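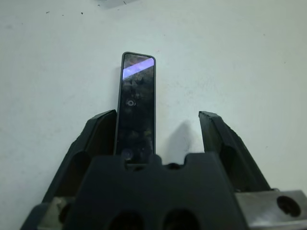

A dark, glossy face and the light it catches. Smudges and all.

Chiyo Fujimoto
February, 7:40 pm
Last updated: February, 9:15 pm

Okay, a long thread tonight, so get yourself a cup of something. I've gone 300 evenings with my phone asleep in a kitchen drawer from dinner until breakfast, and a few of you have asked how it's going.

Short answer: pretty well! Longer answer below, because you know me.

It started after I looked up my screen time for one month and divided it out in my head on the bus. I won't post the number. I will say I'd been telling everyone I had no time to read, and that same month I'd saved 600 articles to read later and opened maybe a handful of them.

So I made one rule. Dinner plates go in the sink, phone goes in the drawer with the dish towels. I didn't buy an app or a lockbox (my sister-in-law swears by hers, and good for her). It's only a drawer and it sticks a little, which helps more than you'd think.

The first two weeks were awful. I kept patting my pocket. I'd get up for a glass of water and find myself standing in front of the drawer like it was the fridge. One night I looked up the weather four times before bed on the old laptop, which I decided was cheating, so the laptop got a bedtime too.

Then I got bored, properly bored, the way I used to be at my grandmother's house in the afternoon. And out of boredom I picked up a jigsaw puzzle from the swap shelf at Bakasden, the café on my corner. It was a harbor with far too much sky. I was so happy doing that sky.

After the puzzle came letters. I wrote to my old roommate, who moved away to work for a bakery called Lullus, and she wrote back four pages, both sides, mostly about her landlord's goat. I've read it so many times. We're on letter eleven now.

And books! I'm a slow reader and I'd gotten shy about it. This winter I finished a family saga by a writer named Pärn that a neighbor pressed on me, and I cried at the end in my bathrobe and had no way to post about it – so I just sat there and cried, and it was lovely.

Now the things that didn't work, to be fair about it.

I missed a call from my dad in the fall. He was fine, he wanted to know how long to boil corn, but it scared me. We've got a landline now, an ugly beige one from a yard sale, and the family has the number. If you have kids or older parents, please sort this part out first.

I also fell behind on group chats. Came back from one long weekend to 3,392 unread messages. I tried to catch up for an hour, then wrote "hi, I love you all, what did I miss?" and got three sentences back that covered everything.

My alarm was the other problem. I'd always used the phone. I bought a wind-up clock and it ticks so loudly that it lives in the hall under a hat.

A few of you asked if I sleep better. I think so? I fall asleep faster. I still wake up at four and worry about the car, and no drawer is going to fix the car.

If you want to try it, start with one evening and pick a night when you've got soup on. Tell the people who'd worry. Put something on the table you'd like to do with your hands, even if it's only mending socks.

Going to stop here, my tea's cold and it's nearly drawer time. Tell me what you do with your evenings – I'll read every reply in the morning with my toast.

Edit, 9:15: the puzzle had 600 pieces, for those asking, and yes, one was missing. It was sky.

Recent from Chiyo Fujimoto
Soup for people who are tired
What I found on the Bakasden swap shelf
Learning to write letters again
My Bitelero bean stew, second attempt
Small repairs for a cold month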